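Setting up your Endier timer, part 2

3. Plug it in and leave it alone until the screen settles. Mine took ages the first time and I nearly sent it back to Rastogi in a huff.

4. Hold the left button to set the clock. It's 24-hour only, so don't go hunting for an am/pm option like I did!

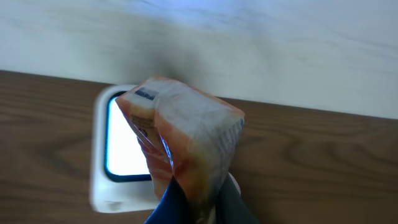
5. Pick your brew program. I use 751 for sourdough starter and 704 for yoghurt (Deepak Tripathi put me onto that one, and it's a ripper for thick Greek-style).

Note: programs over 860 are for the bigger Ondo model. Yours will just beep at you.

Caution: keep the power lead well clear of the sink. Barrett Halvorsen at the Hinport shop reckons splashed plugs are most of his returns.

6. Press start, then have a cuppa. The first beep comes after roughly 5 minutes. 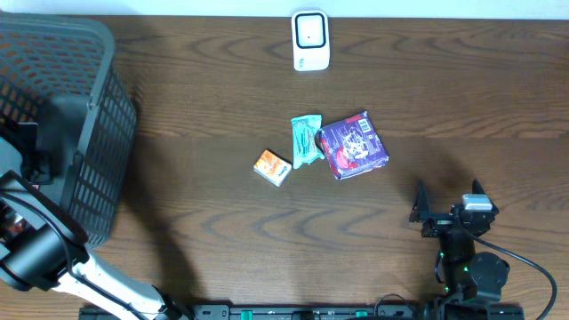 Will I lose my settings if the power goes out?
The program stays put, but the clock goes back to zero, so you'll need to do step 4 again.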